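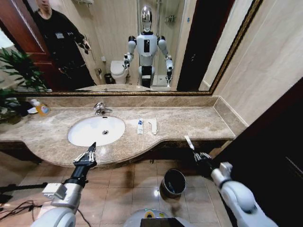
Rultholm Washroom, data card

Rultholm Washroom is a set of 1629 short episodes of a humanoid handling small things at a bathroom sink. We love this room! Polished stone, a big mirror and shiny taps give a policy plenty to get wrong, and we wanted all of it in the training data.

What is in an episode

Head camera, wrist cameras, joint positions, gripper state and one line of plain English naming the task. Video and joint data share a clock and run at 20 frames a second. Failed grasps stay in, marked with success = 0, and there are nearly 100 of them.

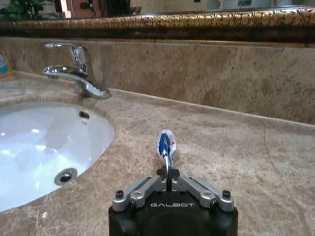
Wrist view, toothbrush held upright over the counter beside the sink.

Splits

Clemska is the training part. Ollel holds 500 episodes for testing, so please keep it out of your tuning runs. Swanson is the loader, and it reads both.

Known quirks

The mirror shows the robot and sometimes the operator too. Mask it if your model starts chasing reflections (ours did, and it was great fun to watch). Highlights on the basin can fool depth estimates. Toothbrush tasks are over-represented; weight them down if you mix in other sets.

Contact

Ravindran Reddy looks after the recordings, Han-gyeol Shim the labels and the loader. Corrections are very welcome, and the next batch is due in July.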